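Machines and Chores: can they do it yet?
Handout 4, Wednesday group. Notes to go with the talk, read before the seminar 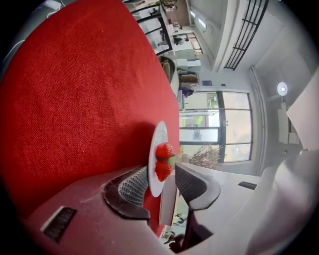 Fig. 1. Gripper at the plate. Two strawberries, red cloth.

Start with the strawberries, we'll come back to them at the end.

Question for the week: which household and shop-floor jobs can a machine do now, on an ordinary day, with no engineer standing next to it? Keep the last bit in mind. Most of the arguments in last week's seminar were people talking about different versions of the question.

1. What we mean by "do"

Three levels. Use these words in your essays please, otherwise I can't tell what you're claiming.

Shown. It happened once, on film. Could be the 42nd go. You don't know unless they tell you, and they mostly don't.

Repeated. Same job, same room, same objects, many times, with the failures written down.

Left alone. Somebody goes home and the job is still done in the morning.

Dishwashers are left alone. Washing machines too. Robot vacuums nearly, apart from cables and socks and the fringe on a rug. Almost everything with fingers is at shown, a few things at repeated.

2. Why plates are hard

Look at Fig. 1 again. A small round white plate with a raised rim, lying on a woven cloth. A person clears it without thinking about it. List what has to go right:

- find the edge of a thin thing
- get a finger under the rim, or pinch it from the side
- don't drag the cloth along with the plate
- keep it level, or the fruit rolls off
- know when you've let go

The cloth is worse than the plate. Cloth moves when you push it and bunches up in front of the finger, and then what you planned for a flat table is wrong. Rigid things stay the shape they are, cloth doesn't. Same reason laundry is still such a mess as a problem (section 4).

Could you lift the fruit off first and then do the plate? Yes, and plenty of systems would. Now it's two jobs, and each one can fail on its own. If each works nine times in ten you're down to about eight in ten for the pair. Add "carry to sink" and "put in rack" and do the sum yourself.

3. Fruit and soft grips

Strawberries bruise. Squeeze too little and it slips, too much and you have jam. The gap between the two is small and it isn't the same for every berry, a ripe one and a firm one need different treatment and can look nearly alike from above.

Two ways round it. One, measure the force and stop early. Two, make the finger forgiving so that it matters less. Pads with a bit of texture help with slip, see the dotted grid on the pad in Fig. 1. Neither way gets rid of the problem of seeing. When the fingers close in they get between the camera and the thing you're trying to pick up, so the last centimetre is partly guesswork.

Aside: people ask why we don't use suction. Good on boxes, bags, flat lids. Poor on anything seedy or leafy or small and bumpy.

4. Where we've got to, by chore

Floors: left alone, more or less.

Washing up: the machine does the washing. Loading it is at shown, sometimes repeated with a fixed set of crockery. Unloading a bit easier, everything is roughly where the rack put it.

Folding: towels repeated, slowly. Shirts shown. Fitted sheets, please don't ask.

Laying a table: repeated with known items. Clearing one after people have eaten is much harder, as nothing is where it was put and half of it is leftovers.

Cooking: single steps only. Stirring fine. Peeling, depends on the vegetable.

Tidying a child's bedroom: no.

5. And on the shop floor

Different story, mainly as the shop floor can be changed to suit the machine. Parts arrive the same way up, in a tray, under steady light. Welding and palletising were left alone years ago. You can't ask a family to hand over its cutlery the same way up.

Baxter gets mentioned every year so I'll mention it. Two arms, a screen for a face, meant to work near people and be taught by moving its arms about. Read up on it for the seminar and ask what sort of job it was aimed at, and how much the workplace was expected to change round it.

Case for discussion: the packing line at Nirndale. Punnets of soft fruit, mixed sizes. Their trial ran 899 picks over one August, of which 148 were dropped, crushed or missed. Is that good? Compare with what? The site manager wanted it against a tired person at the end of a shift, the supplier wanted it against last year's machine. Both fair, they give different anwsers. Also note somebody had to stand by the line all month to restart it, and that person's wages weren't in the costing.

Second case: Jakoro, table clearing in a staff canteen. Worked well for plain trays. Then the canteen changed its bowls, and the success rate fell until the system had been shown the new ones. Took some 20 minutes per bowl type, which the firm thought was quick and the canteen thought was ridiculous.

6. Teaching by showing

Much of the recent work goes: person does the chore many times holding the same sort of gripper the robot will use, camera on it, then train on the recordings. Rarier's notes (in the reading pack) are the clearest short account. Points to take from them:

- variety beats length. Ten kitchens better than one kitchen ten times over
- background counts. If every demo has the same window behind it, the system may lean on the window
- people's mistakes get learned too
- wide lenses see more of the room but bend it, straight lines come out curved. Look at the tall white column in Fig. 1

Worth arguing about: does a person with a gripper in hand behave like a person with a hand? Veerle Martens thinks not. In her view we slow down, grab things square on and avoid the sliding and nudging we'd do with bare fingers, so the machine never gets to see the clever part. I half agree. Bring a view.

7. For the seminar

Pick one chore you did this week. Write down every step, properly, including the boring ones (opening the drawer counts). Mark each step shown, repeated or left alone, and say where you got it from. A company video is evidence for shown and nothing more.

Then back to Fig. 1. You have two fingers and no second hand. Plate and both strawberries to the far end of the table, cloth left flat. What do you touch first? One side of paper, drawings fine, no need to type it up.

Reading: Rarier notes, sections 1 to 3. Nirndale summary, skip the appendix. The Jakoro piece is optional but short. Copies in the box outside my room, plese put them back after.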